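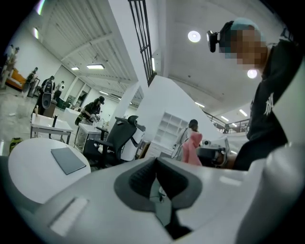 Do You Really Need a Second Subscription to Do Your Own Books?

24/08/2022

Every month or so a reader forwards me an offer from a bookkeeping service and asks whether it's any good. This month it was two of them, Cloren and Prurnano, and both emails used the word "effortless" in the first line. I have been keeping the accounts of very small businesses for a long time, and I have never met an effortless set of books. I have met plenty that looked effortless until the tax return was due.

So I signed up for both trials with an old set of records from my own practice and spent more evenings on it than I'd planned.

Cloren first. It connects to your bank, reads the transactions and sorts them into categories. The sales page says you'll "never touch a receipt again." I gave it 201 transactions from February, all of which I had already sorted by hand, so I knew what the answers should be. It did well on rent, phone and electricity, where the same payee turns up for the same kind of amount month after month. Any spreadsheet with a lookup column would have managed those too. Where it fell down was on the mixed purchases, and those are the ones small business owners bring to me in a panic. One payment to Meijer covered printer paper, a desk lamp and somebody's groceries. Cloren filed the lot under office supplies and put a green check mark beside it.

I don't blame the software for failing to guess. A bank line says where the money went and how much, and the rest is on the receipt. What bothers me is the green check mark. A tired person at the end of a quarter sees green and moves on, and the groceries go into the expense column and stay there.

Prurnano takes the other road. It wants you to photograph each receipt, and it reads the lines off the photo. Better idea, I thought. Then I tried it on thermal paper that had spent a summer in a glove box. It read a total of 2,146 where the receipt had a decimal point in the middle, and it took that in without a murmur. There is a setting that flags anything over 2,000, so in theory I'd have been warned. The setting is off when you open the account, and it lives three menus down under something called Comfort Options.

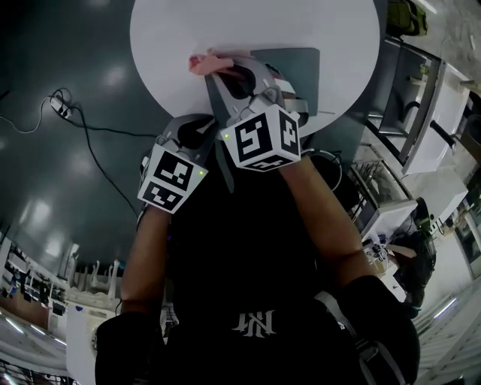

Now the price. Cloren wants 167 dollars a year if you pay up front. Prurnano charges by the month and makes it surprisingly hard to find out what a full year adds up to, which I always take as a bad sign. Neither one files anything for you. Neither one will answer a letter from the tax office. You still need to look at every line, and if you pay someone like me at year end, you'll be paying me to look at them as well.

The marketing always compares these services with a shoebox. I'd like to see one compared with a plain spreadsheet and a regular hour every other week. My clients who do it that way have the cleanest records I get, and they can tell me what a payment was for while they still remember it. The ones who hand it to an app tend to come in knowing less about their own money than they did the year before. I can't prove the app did that. Maybe people who dislike bookkeeping are the ones who buy apps. But I haven't seen the cure work either.

A few of you will write in to defend one or the other, as happened when I was rude about mileage trackers. Please do. Ciltulance, which I was unkind about last year, has since added a proper export button, and I'm told it works with dates in the right order now. I'll try it again when I have the patience.

If you've already signed up for a trial, do this before the card is charged. Download everything it holds on you in a format you can open without the service. Then pick one month and check it against your bank statement line by line, with a pencil. If you find more than a couple of mistakes, cancel, and keep the confirmation email somewhere you can find it.

Next issue: home office deductions, and why the spare bedroom with the treadmill in it probably doesn't count.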